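Territoires > Éducation > Politiques scolaires

Rechercher un article, un dossier, une commune OK

Carte scolaire de Brukitmont : ce que change le nouveau découpage

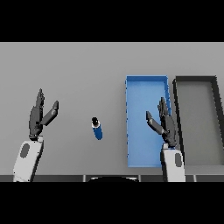
Vue de simulation : deux mains robotiques, un petit cylindre bleu et deux bacs ouverts sur un plateau gris clair.

La révision des secteurs scolaires de Brukitmont a été adoptée par le conseil municipal le mercredi 28 juin 2023, à l'issue d'une procédure ouverte en avril. Elle modifie le périmètre des quatre écoles élémentaires publiques de la commune et s'appliquera aux inscriptions nouvelles dès la rentrée. Sur les 774 élèves que compte l'enseignement élémentaire public de la ville, 187 résident à une adresse dont l'école de rattachement change.

Le texte tient en neuf articles et une annexe. L'annexe, beaucoup plus longue que la délibération, énumère les voies, côté pair et côté impair, et les affecte à l'un des quatre secteurs. C'est elle qui fait foi en cas de contestation. Le plan en couleurs remis aux familles n'a qu'une valeur indicative, et l'article 3 le précise.

Un découpage hérité des lotissements

Les anciens secteurs avaient été tracés avant l'urbanisation du plateau de Kitau. L'école Miranda, la plus ancienne, desservait alors le centre et l'ensemble des voies situées au nord de la ligne de chemin de fer. Les trois autres écoles se partageaient le sud selon des limites qui suivaient des parcelles agricoles, dont certaines ont disparu du cadastre. Plusieurs rues ouvertes depuis n'avaient été rattachées à aucun secteur. Le service des affaires scolaires les affectait au cas par cas, par simple note interne, ce qui posait une difficulté de droit : en principe, seul le conseil municipal peut fixer le ressort d'une école dans une commune qui en compte plusieurs.

L'effet de cette pratique sur les effectifs était connu. Les logements de Kitau, livrés en trois tranches, ont amené des familles dont les enfants étaient orientés vers Miranda tant que des places y restaient disponibles, puis vers l'école la moins chargée au moment de la demande. Deux frères et sœurs inscrits à un an d'intervalle pouvaient ainsi relever de deux écoles différentes sans que la famille ait déménagé. Les demandes de dérogation déposées pour rapprochement de fratrie venaient, pour une bonne part, de ces affectations successives.

À Miranda, la salle d'arts plastiques a été convertie en classe, puis la bibliothèque a été réduite de moitié pour accueillir le service de restauration en deux temps. Dans le même temps, l'école du quartier sud fonctionnait avec deux salles libres. La note de présentation de la délibération relève ce déséquilibre sans chiffrer son coût, et le rapport annexé ne dit rien des dépenses de chauffage des salles non affectées.

Les critères retenus

Trois critères ont été appliqués, dans un ordre fixé dès le lancement des travaux. Le premier est la capacité d'accueil de chaque bâtiment, calculée à partir des salles de classe en service et non des surfaces totales. Le deuxième est la distance à pied entre le domicile et l'école, mesurée par les voies publiques ouvertes aux piétons, avec un plafond de 2 kilomètres. Le troisième est la continuité du secteur : aucune portion de rue ne doit être séparée du reste de son périmètre.

La mixité sociale figure dans les considérants de la délibération, mais pas parmi les critères opératoires. Le point a été discuté en séance. Une partie des élus souhaitait introduire un indicateur de composition des secteurs, calculé à partir des tranches du quotient familial utilisées pour la cantine. L'amendement a été rejeté au motif que ces données sont recueillies pour une autre finalité et que toutes les familles ne les transmettent pas, les foyers soumis au tarif maximal n'ayant pas à justifier de leurs revenus. L'argument est exact sur le plan juridique. Il laisse entière la question de savoir comment l'objectif inscrit dans les considérants sera suivi.

Le tracé a été préparé avec l'appui technique du syndicat intercommunal Skuvemura, qui gère déjà les circuits de transport scolaire du secteur. Skuvemura a fourni le réseau piétonnier numérisé, comprenant les passages sous la voie ferrée et les chemins non carrossables. Ce dernier point a eu des conséquences directes. Le sentier qui relie Kitau à l'école Miranda, emprunté chaque matin par de nombreuses familles, n'est pas éclairé et traverse une parcelle privée sur une partie de son parcours. Il a été exclu du calcul. Par la route, la distance dépasse le plafond pour la moitié est du quartier, qui bascule donc vers l'école du sud.

La règle des 200 mètres

Une marge a été prévue pour éviter les effets de seuil. Lorsque la différence de distance entre deux écoles est inférieure à 200 mètres, l'adresse est réputée neutre et peut être rattachée à l'une ou à l'autre selon les capacités. La règle a servi surtout dans le centre, où les limites des secteurs ont pu être ajustées sans contrevenir au deuxième critère. Elle n'ouvre aucun droit d'option aux familles : une fois la voie inscrite à l'annexe, le rattachement s'impose.

Cette distinction a été mal comprise pendant la consultation. Une première version du formulaire en ligne parlait de « zones de choix », expression retirée par la suite. Des parents en avaient déduit qu'ils pourraient indiquer une préférence. Le compte rendu de la réunion publique tenue à l'école du sud consacre deux pages à ce seul sujet, contre une demi-page aux effectifs.

Situation des élèves déjà scolarisés

L'article 5 pose un principe de maintien. Un enfant inscrit dans une école au titre de l'ancien découpage peut y achever sa scolarité élémentaire, sans demande particulière. Les cadets bénéficient de la même faculté si l'aîné est encore présent dans l'école à la date de leur entrée en cours préparatoire. La condition est appréciée année par année – un aîné entrant au collège à la rentrée concernée ne compte plus.

Le rééquilibrage sera donc lent. Dans l'hypothèse où toutes les familles concernées useraient du maintien, seuls les nouveaux arrivants et les entrants en cours préparatoire sans aîné scolarisé suivraient la nouvelle carte la première année. Miranda conserverait sa deuxième tranche de restauration pendant au moins deux ans. La majorité municipale a écarté l'application immédiate, plus efficace sur les effectifs, en raison du nombre de changements d'école qu'elle aurait imposés en cours de cycle.

Le service des affaires scolaires devra par ailleurs tenir deux référentiels en parallèle. Le logiciel d'inscription n'admet qu'un secteur par adresse. Les élèves maintenus seront enregistrés comme dérogataires de droit, dans une catégorie distincte, afin de ne pas fausser les statistiques de dérogation transmises chaque année aux élus. Une saisie manuelle sera nécessaire pour les fratries.

Les dérogations ordinaires

La procédure de dérogation est resserrée. Les motifs recevables sont désormais limitativement énumérés : état de santé de l'enfant, fratrie, lieu de garde situé dans un autre secteur, obligations professionnelles des deux parents lorsque la commune n'assure pas la garde dans l'école de rattachement. Le motif de « convenance », qui figurait dans l'ancien règlement sans y être défini, disparaît. Les refus seront notifiés par écrit, avec mention des voies et délais de recours, ce qui n'était pas toujours le cas.

L'instruction reste confiée à une commission qui siège deux fois par an. L'opposition demandait que ses avis soient rendus publics sous forme anonymisée, ventilés par motif et par école. La délibération renvoie la question à un règlement intérieur à adopter à l'automne.

Transport et périscolaire

Le basculement de la partie est de Kitau modifie aussi les circuits. La ligne qui dessert le quartier a pour terminus l'école Miranda. Skuvemura étudie un prolongement vers le sud, avec deux arrêts supplémentaires et un départ avancé le matin. Le syndicat n'a pas encore délibéré, et la convention qui le lie à la commune ne prévoit aucune clause de révision en cours d'exercice. Un avenant sera nécessaire. À défaut, les familles de la moitié est auraient une école de rattachement que le transport scolaire ne dessert pas directement, avec une correspondance devant la gare.

L'accueil périscolaire pose un problème de même nature. L'école du sud ferme ses portes une demi-heure plus tôt que Miranda le soir. L'alignement des horaires suppose un poste d'animation supplémentaire, inscrit au projet de décision modificative du budget mais non encore voté. Tant qu'il ne l'est pas, le motif de dérogation lié aux obligations professionnelles pourrait être invoqué par une part des familles rattachées au sud, et réduire d'autant l'effet du nouveau découpage.

Clause de revoyure

L'article 8 prévoit un bilan au terme de la deuxième année scolaire. Il portera sur les effectifs par école, le taux de dérogation, le nombre de maintiens et les distances constatées. Les seuils qui déclencheraient une nouvelle révision ne sont pas fixés. La dernière tranche de logements de Kitau, dont le permis est en cours d'instruction, n'est pas intégrée aux projections ; ses voies figurent à l'annexe sous une dénomination provisoire et sont rattachées au secteur sud.

L'annexe complète est consultable en mairie et auprès du secrétariat de chaque école. Les demandes de dérogation pour la rentrée sont reçues par le service des affaires scolaires jusqu'à la fin de la première semaine de juillet.

À lire aussi
Restauration scolaire : comment se calcule le coût d'un repas
Transport : Skuvemura revoit ses conventions avec les communes
Conseils d'école, ce que dit le règlement et ce qui relève de l'usage
Kitau, un quartier livré avant ses équipements
Fermetures de classe : lire un tableau d'effectifs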